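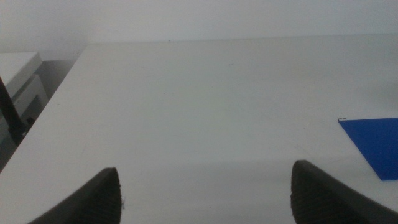

About Kestano

Hi, and welcome! I'm the person behind Kestano, a small breathwork and restorative yoga studio on the second floor of the old grain store in Drutovo. If you've come up the stairs and wondered whether you had the right door, you did (the sign is small, I know, I keep meaning to paint a bigger one).

I started out teaching in my own living room, with the couch pushed against the wall and room for exactly 4 mats if everyone kept their elbows in. I had come to yoga with a bad back and a job that kept me up at night, and what helped most was the slow stuff, the long holds and the breathing. So that's what I teach. You won't find a power class on our schedule, and I hope that's a relief to some of you!

Most classes run 90 minutes. We spend the first part just settling in, then move through a handful of supported poses with bolsters and blankets, and finish with a long rest. Come in whatever you can lie down in. Socks are fine, and so is falling asleep, though we may nudge you gently if you snore.

Our evening series is called Drimo, and it's the one I get asked about most. It's done by low light with almost no talking, and it fills up fast once February comes and everybody is worn out with winter. Tam is the short lunchtime sit, open to anyone, pay what you like. I love it because people come in with their work faces on and leave looking a bit softer.

Beginners are welcome in everything we offer. If you have an injury or you're expecting, drop me a line before your first visit and I'll set up props for you. Mats are in the basket by the door, tea is in the kitchen, and the kettle takes forever, so put it on before class.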